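Proving bread in an ordinary basket?

crustless_wonder
I've been baking a loaf a week since January and want to stop using a mixing bowl and a tea towel for the final prove. Proper bannetons cost more than I'd like. Has anyone used a normal woven basket, lined with a cloth? I'm after a rectangular shape so the slices fit the toaster. 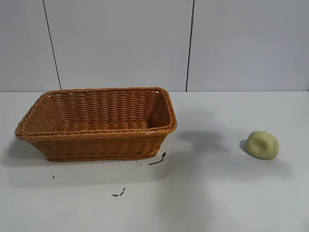 My usual dough is 70 per cent hydration, strong white with a bit of rye.

Plillach
Line it and you'll be fine. I used a bread basket from a charity shop for two years before I bought anything better. Linen is best, flour it well with rice flour and rub it into the weave with your fingers. Ordinary flour gets absorbed and then the dough sticks.

gritstone_baker
I'd disagree with that. A lot of cheap baskets are varnished or dyed, and you don't know what with. A cloth won't stop damp dough from drawing some of it through overnight. A plain cane banneton isn't that dear if you shop about. Huet do a seconds box twice a year and I got mine from there.

Plillach
The dough touches the cloth and the cloth touches the basket. People put rolls in these things at the table every day.

gritstone_baker
Rolls are baked and dry. Wet dough sitting for twelve hours is a different matter. I'm not saying it will poison anyone, I just wouldn't do it with a basket when I didn't know the finish.

oatcake55
You can test for varnish. Put a drop of water on the weave and wait a few minutes. If it soaks in, the basket is probably bare. If it sits there as a bead, there's something on it.

The bigger problem for me was size. Mine was too wide, so the dough spread sideways and I got a flat loaf. Measure the inside along the bottom. For a 500 g flour loaf I use one that is 255 mm long and it's about right, could even be a touch shorter.

crustless_wonder
Thanks all. I'll do the water test tonight. Does the 70 per cent matter? I've read that wetter doughs need more support.

oatcake55
It's fine at that. I go up to 78 in the same basket. Shape it tightly and put it in seam side up.

Rorkness_Mill_Fan
Can I put in a word for just using a loaf tin? If you want toaster slices you'll get them from a tin every time. No lining, no rice flour, no turning out on to a hot stone and watching it slump. I gave up on baskets after one stuck so badly I had to scrape the dough off with a spoon.

Plillach
A tin gives you a different crust though – soft sides. Some of us want the sides crisp.

Rorkness_Mill_Fan
Take it out of the tin for the last ten minutes and put it back on the shelf. Crisp sides.

gritstone_baker
That does work, to be fair. Still not the same as a stone.

flatlow_jen
Coming at this from the cleaning side. Whatever basket you use, don't wash it. Shake it out, brush it with a stiff brush and leave it somewhere airy until it is fully dry. I put mine away damp once and it had black spots on it within the week. The cloth can go in the machine but leave out the softener.

crustless_wonder
Water test done. It soaked in after a minute or so, so I'm going to try it with a linen tea towel and rice flour. If it sticks I'll get the tin out.

gritstone_baker
Fair enough. Give the towel a rinse in plain water first if it's been through the wash with scented powder. You can taste it in the crust.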